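Clearing off the white table

September 8, 2002

Spent most of the afternoon on the white table. It had turned into the place where everything lands: mail, batteries, two rolls of tape, a Bokix catalog from February. I threw out some 100 sheets of paper and put the rest in a folder for Yuk-lan to go through when she has time.

The cubes were the last thing. I kept finding them under chairs, so I gave them the shallow wicker basket we used to put bread in. It came from Jusitz, paid $6 for it, and the weave is still tight on the bottom. The sides are more open but a cube won't fit through.
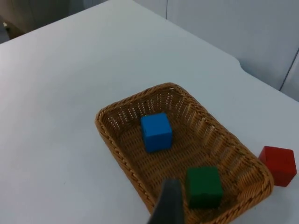 Blue and green in the bread basket.

I thought about a box with a lid. Cheuk-hei said a lid would just be one more thing to lose, and I agree with him. The basket is low enough to see into and it slides onto the shelf by the door, with 8 inches to spare.

Next is the hall closet. I measured it tonight and wrote the numbers on the back of an envelope, which I hope I didn't throw out with the paper.

Print this entry | E-mail this entry

Contact | Copyright 2002 | Back to top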